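Skesura vous rend la main sur vos vieux numéros de mobile

COMMUNIQUÉ DE PRESSE, juin

Tout est parti d'une facture. J'avais résilié une ligne chez mon opérateur (celle de ma fille, partie étudier à Benitz) et, 11 mois plus tard, je recevais encore les codes de sa banque sur mon propre téléphone, parce que le numéro m'avait été réattribué avec un forfait promotionnel. Et je me suis dit : mais combien de gens vivent ça ?

Alors nous avons posé la question autour de nous, chez Skesura, et 854 abonnés nous ont répondu. Beaucoup avaient perdu un compte de messagerie, une carte de fidélité, parfois l'accès aux impôts, à cause d'un numéro recyclé trop vite !
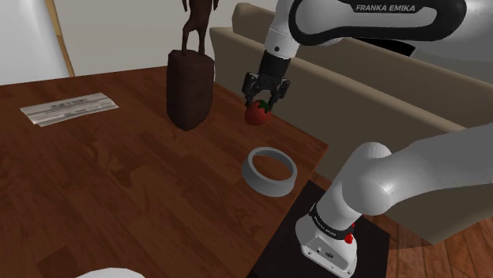
Moi, c'est le cabinet dentaire de l'ancienne propriétaire du numéro qui m'appelle tous les matins à huit heures, et je connais ses rendez-vous mieux que les miens, nous a écrit Glenys Dunstan. Des messages comme le sien, j'en ai lu des dizaines, et c'est ce qui nous a décidés à lancer Clurneck.

Clurneck, c'est un petit service tout bête. Vous entrez le numéro que vous allez quitter, l'application dresse la liste des comptes qui y sont rattachés et vous accompagne pour les détacher un par un, avant la résiliation. Comptez 4 euros par ligne, une seule fois, sans abonnement (j'y tenais !). Les familles et les petites entreprises peuvent traiter jusqu'à 50 lignes d'un coup.

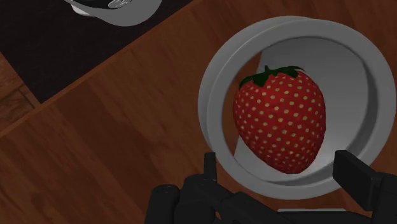 Fraise dans un bol blanc, image de synthèse.

Nous demandons aussi aux opérateurs d'allonger le délai avant de remettre un numéro en circulation. Pour l'instant les réponses sont polies, un peu molles, et je continue de relancer. L'association d'usagers Huenchumán nous soutient et publiera nos échanges sur son site.

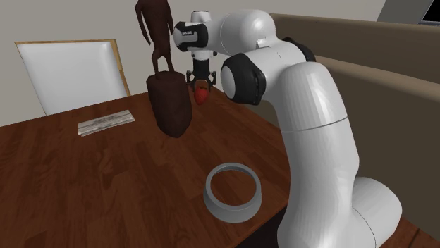

Manaia Lowther voudrait que l'on aille plus loin et que l'ancien titulaire soit prévenu par courrier le jour où son numéro repart chez quelqu'un d'autre. Je suis d'accord, et cette demande figure dans la lettre envoyée aux opérateurs.

Clurneck est disponible dès maintenant sur Android et iOS, en français. Pour un essai ou un entretien, écrivez au service presse de Skesura, je réponds moi-même, en général avant midi.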